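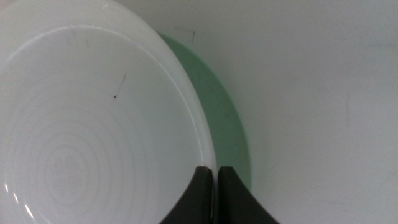 The Flarkon Plate Challenge Pack started as homework for my own after-school robotics club in Kikenthorpe, and I'm still a little amazed that other clubs want to buy it! I wanted a task that sounds easy to a 12-year-old and then keeps them busy until April. Picking up a plate turned out to be perfect. You can't just grab it in the middle, so the kids have to find the edge, get one finger on each side of the rim and close gently. When a white plate overlaps a green one, like it does here, they also have to work out which edge they're going for (cue lots of arguing, which I love).

Flarkon Plate Challenge Pack
Item 2291
Price: $360 per club

What you get:
One pair of dark fingertips with ridged inner pads
Mounting screws and a hex key
Round practice dishes in mixed colors
Challenge cards, easy through pretty mean
Score sheets and a coach's booklet

The fingertips are the part I fussed over most. Our first ones were smooth, and dishes kept sliding out the second the arm sped up. Stavros Tsolakis, one of my older students back then, cut grooves into a pair over spring break and we never went back. Mine have been through over 2000 grabs and the ridges still have plenty of bite. Wipe them with a damp cloth now and then, and skip the alcohol because it dries the pads out.

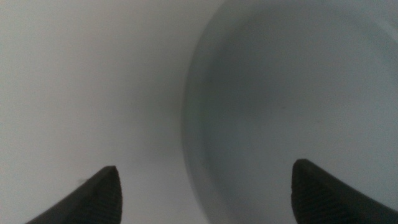 Open and lined up on the rim, ridged pads facing in.

The cards start with one dish on a bare table. After that come two dishes with a gap, then overlapping, then the full stack, which my club calls "the diner." Teams score for a clean lift and again for setting the dish down on the right spot. I put the time limit on a separate card so you can leave it out for beginners. Magdalini Ververidis ran the whole set with her middle school team and talked me into adding a blank card, so kids can write their own round. Best suggestion I've had!

The pack fits the Limsakul and Skurnum club arms right out of the box. Anything that can lift 400 grams at full reach should manage the dishes fine. The arm itself isn't included, sorry!
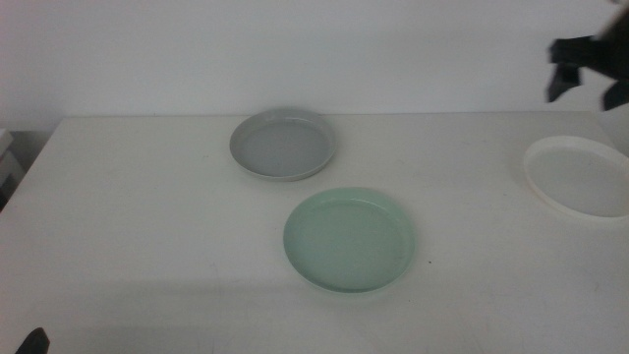

Can two teams share one pack?
They can, as long as they take turns on the arm. For a real side-by-side match, get a second pair of fingertips, which I sell separately, and split the dishes between the teams.

Orders placed before noon go out the same afternoon. If a screw goes missing (it will), send me a note and I'll drop a few in the mail.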